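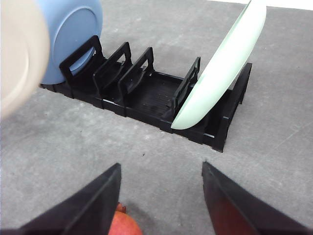
Black dish rack on a grey surface.

Slide 1. Welcome and acknowledgement
Good morning. On behalf of the Brandes programme I acknowledge the traditional owners of the land on which we meet. This session concerns the obligations of a broadcaster when a long-running serial drama ends, with reference to the closure of Tretdale.

Slide 2. Background
Tretdale was produced at the Andport studios and ran for 19 years. The final order was for 557 episodes in total, including the Sunday omnibus editions. Viewers were informed of the closure in October -- three weeks after cast and crew. That interval was set out in the production agreement and was observed.

Slide 3. Cast and publicity
Performers in continuing roles are frequently addressed by the public under their character names. The publicity office should therefore settle the following before any announcement: who may speak to the press, which family details are to be withheld, and whether birthday and anniversary items will continue after the last broadcast. Under the Prandgate guidelines, children of cast members are not named in publicity material without written consent.

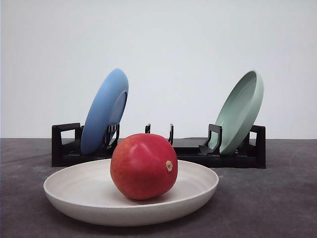

Consent given for one season does not carry over to the next. Several departments had assumed otherwise, and the files were corrected before the farewell special went to air.

Slide 4. Viewer correspondence
The office received 700 letters and emails. Each was acknowledged. Letters addressed to individual performers were forwarded unopened to their agents. (Pause here -- refer to handout, page 3.)

Slide 5. Archive
Master recordings are held at Andport. Requests for excerpts should be directed to the rights desk in writing, stating the episode number and the intended use. Publicity stills are catalogued separately and may carry different terms.

Questions will be taken after the break.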